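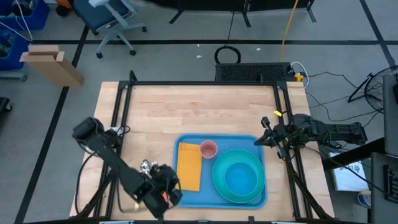
*Figure 1. Tray with napkin, cup, plate and bowl. Cutlery on the table to the left.*

## Tray Layout for the Carnegie Canteen: Project Report

17 January 2020

### 1. Background

The canteen in the Carnegie building hands out meals on trays. At busy times the trays are laid in advance and stacked in a trolley, and the staff told us that each person lays them differently. Cups get knocked over when the trolley is moved, and napkins end up under plates. Our task was to propose one layout that is easy to learn and leaves enough room for everything.

### 2. Items

We used a blue tray with rounded corners and a raised rim. On it go a large teal-green plate, a smaller bright blue bowl, a pink cup and a yellow-orange cloth napkin. The cutlery is metal. We kept to different colours for the pieces so that they could be told apart quickly in our notes.

The trays and dishes came from the Cetberg catalogue, with a budget of 200 euros. Delivery was from the Deltport warehouse and took longer than expected, so the first trials in August were done with paper cut-outs.

### 3. Layouts

We compared 3 layouts.

**Layout A.** Plate in the middle, napkin under the plate, cup at the top left. The napkin was hard to pull out once there was food on the plate.

**Layout B.** Plate on the left, napkin and cup on the right. People liked it, but the cup stood very close to the rim.

**Layout C.** Napkin folded lengthwise on the left, plate on the right with the bowl on top of it, cup above the plate and against the upper part of the napkin. Figure 1 has this layout before the cutlery is put on.

### 4. Results

Layout C took the least time to learn. Putting the bowl on the plate saves space, but the bowl has to be lifted off before the plate can be used. For soup days this is fine. For other days we suggest leaving the bowl out.

The cutlery should go on last, on top of the napkin. When we put it on first it slid about as the napkin was straightened.

### 5. Open points

- The cup touches the napkin in Layout C. A narrower fold would leave a gap.
- We did not test with full cups.
- The Pirna site uses a smaller tray, and the plate may not fit beside the napkin there.
- Washing cloth napkins costs more than buying paper ones. We have no prices for this yet.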